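Zorken opens remote teaching program for home robot arms

September 4, 2024

COVEDLOW - Robotics company Zorken has started a program in which people teach its robot arms small household jobs by remote control. The program is called Zilance, and it is open to operators in Covedlow from today.

In the program, an operator moves a hand controller and the arm follows. The movements of the arm are recorded together with the views from its cameras. Later, the recordings are used to train the software, so that the arm can try the same job without an operator.

The first group has 18 operators. Each of them learns the controls for eight hours before the first recording is kept. According to the company, the most difficult part for beginners is to judge how far the fingers must close - many people squeeze too early, or they let go while the object is still in the air.

Zilance begins with 79 tasks, all of them from daily life at home. They include holding and placing small plug-in devices, working close to power strips, and reaching to low shelves. Zorken wants to collect 800 recordings for every task before it moves to the next list, which should be ready in November.

The local partner is Bansal, a training company in Covedlow, which selects the operators and checks the recordings. A recording is rejected if the arm hits the furniture or if the operator stops in the middle for a long time. Rejected recordings are not deleted, but they are stored in a separate place and are not used for training at this stage.

Operators are paid by the hour and not by the number of recordings. Zorken says it has chosen this way because slow and careful work gives better material. Applications for the second group are accepted by Bansal at its Covedlow office. 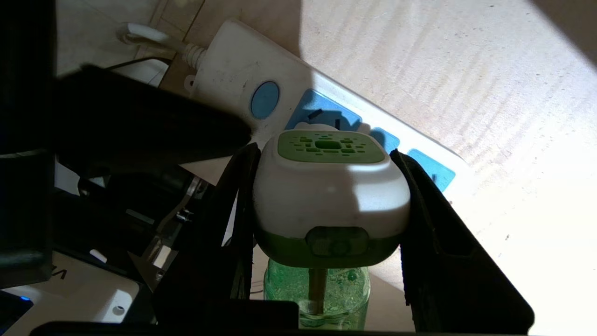
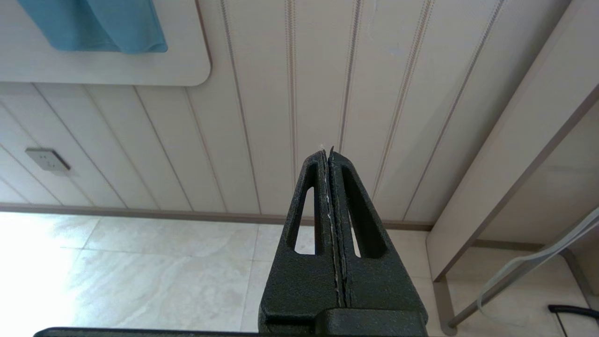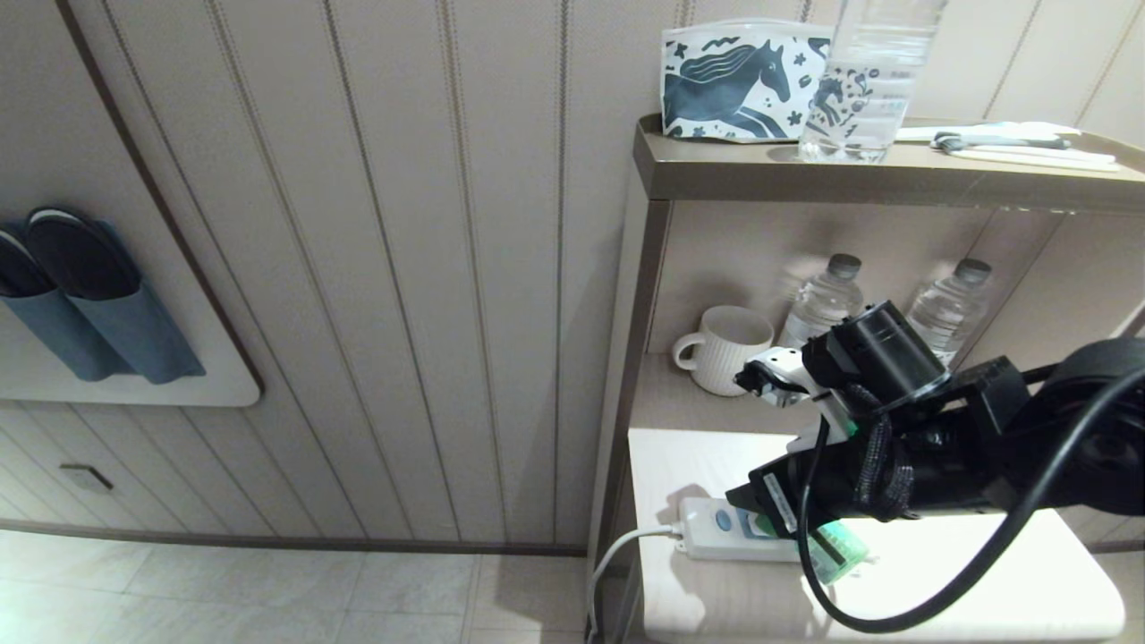
Robot arm at work in the home setting

CATEGORY: ROBOTICS

Applicants do not need technical education, but they must be able to attend the full training. Zorken has not announced yet if the program will be opened in other towns.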